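Onholm publica la nueva versión de Clultside, su aplicación de mapas y rutas sin conexión

La actualización de marzo incorpora un planificador reescrito, descargas parciales de mapas y un editor de tracks que funciona por completo en el teléfono

Onholm, empresa desarrolladora de software cartográfico para dispositivos móviles, anuncia la disponibilidad de una nueva versión de Clultside, su aplicación de navegación para senderismo, bicicleta y esquí de travesía. La actualización se distribuye desde marzo en las tiendas de aplicaciones habituales y es gratuita para todos los usuarios con una licencia en vigor.

El cambio principal afecta al planificador de rutas. Hasta ahora, el cálculo se hacía en los servidores de la empresa y el resultado se enviaba al teléfono. A partir de esta versión, la ruta se calcula en el propio dispositivo siempre que el mapa de la zona esté descargado. El usuario puede mover un punto de paso con el dedo y ver el trazado corregido sin necesidad de cobertura. El cálculo en servidor se mantiene como opción para trayectos largos que atraviesan varias regiones.

El planificador distingue ahora entre pista, sendero señalizado, sendero sin señalizar y carretera, y permite dar prioridad a cada tipo de vía por separado. Los perfiles creados en versiones anteriores se convierten de forma automática la primera vez que se abre la aplicación. Onholm recomienda revisarlos después de la conversión, sobre todo los que incluían restricciones por pendiente, porque la escala de pendientes ha cambiado y algunos valores se redondean.

Descargas por hojas

La segunda novedad es la descarga por hojas. En las versiones previas, los mapas se ofrecían por regiones completas, y algunas ocupaban mucho espacio en teléfonos con poca memoria. El catálogo se ha dividido en 2.905 hojas que pueden descargarse, actualizarse y borrarse de manera independiente. Quien prefiera trabajar con regiones enteras puede seguir haciéndolo desde el mismo menú.

Las actualizaciones de cada hoja son incrementales: la aplicación descarga solo los datos que han variado desde la última vez. La comprobación se realiza al abrir el gestor de mapas y puede limitarse a redes wifi en los ajustes. Las hojas admiten también almacenamiento en tarjeta externa en los teléfonos Android que dispongan de ella – una petición recurrente en el foro de soporte.

Editor de tracks

Clultside incluye por primera vez un editor de tracks completo. Permite cortar un recorrido en dos, unir varios, eliminar puntos erróneos y suavizar la altitud. Los cambios se guardan en una copia y el archivo original se conserva hasta que el usuario decide borrarlo. El editor trabaja con archivos GPX y KML, y exporta a ambos formatos.

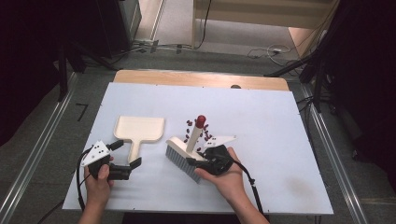
Cada operación puede deshacerse mientras el track siga abierto. Al cerrarlo, la aplicación pregunta si se quiere guardar la copia y propone un nombre con la fecha y el nombre de la carpeta. Los tracks muy largos se cargan por tramos para que el desplazamiento por el mapa sea fluido en teléfonos antiguos.

La herramienta de altitud ofrece dos métodos. El primero sustituye los valores registrados por los del modelo del terreno, si este se encuentra descargado. El segundo conserva los valores del barómetro del teléfono y corrige únicamente los saltos bruscos. La empresa aconseja el segundo método en dispositivos con barómetro y el primero en todos los demás.

Datos cartográficos de Kristiansen

Los nuevos mapas de relieve proceden del acuerdo firmado con Kristiansen, proveedor de modelos digitales del terreno. El sombreado se genera ahora en el teléfono a partir de esos datos, con tres intensidades y dirección de la luz configurable. Las curvas de nivel se muestran por defecto cada 20 metros y pueden reducirse a intervalos de 10 metros en las zonas donde la resolución lo permite.

El relieve se descarga aparte del mapa base. Quien no lo necesite puede omitirlo, si bien el planificador no podrá calcular entonces el desnivel acumulado ni el tiempo estimado de marcha.

Sincronización y copias de seguridad

La sincronización entre dispositivos pasa a apoyarse en la plataforma de Esamov. Carpetas, puntos de interés, perfiles y ajustes se transfieren de forma cifrada, y el usuario elige qué elementos se comparten. Los mapas descargados quedan fuera de la sincronización y deben obtenerse en cada dispositivo.

Las cuentas existentes se migran al iniciar sesión. El proceso se ejecuta en segundo plano y no impide usar la aplicación. Durante la migración, los elementos pendientes aparecen con un icono gris en la lista; cuando han terminado de copiarse, recuperan su color habitual. Las copias de seguridad locales siguen disponibles y conservan el formato anterior, por lo que pueden abrirse también en teléfonos que aún no se hayan actualizado.

Otras mejoras

La versión corrige 284 errores comunicados a través del formulario de soporte y del programa de pruebas, en el que participaron 260 usuarios. Entre los más señalados figuraban la pérdida de la grabación cuando el sistema cerraba la aplicación por falta de memoria, el giro incorrecto del mapa al usar la brújula en horizontal y la duplicación de puntos de interés al importar una carpeta por segunda vez.

También se ha revisado la pantalla de grabación. Los campos de datos pueden ordenarse arrastrándolos y admiten dos tamaños de letra. El modo nocturno se activa por horario o de forma manual. Los avisos de voz están disponibles en 35 idiomas y se han regrabado los de desvío de ruta, que en la versión anterior se reproducían a un volumen inferior al resto.

Disponibilidad y requisitos

Clultside puede descargarse para Android y iOS. La edición gratuita incluye el mapa base, la grabación de recorridos y el editor de tracks. El planificador sin conexión, el relieve y la sincronización requieren licencia anual. Los usuarios con licencia vitalicia adquirida en versiones anteriores mantienen el acceso a todas las funciones, incluidas las nuevas.

La actualización se publica de forma escalonada, de modo que puede tardar varios días en aparecer en todos los dispositivos. Antes de instalarla conviene hacer una copia de seguridad desde el menú Ajustes y comprobar que no haya ninguna grabación en curso.

Sobre Onholm

Onholm desarrolla aplicaciones de cartografía y navegación para actividades al aire libre. Su producto principal, Clultside, funciona en teléfonos y tabletas y está orientado al uso en zonas sin cobertura. La empresa ofrece soporte por correo electrónico y mantiene un foro abierto en español e inglés.

Contacto para medios: departamento de comunicación de Onholm, a través del formulario de prensa de su página web. Hay capturas de pantalla y logotipos en alta resolución a disposición de los medios que los soliciten.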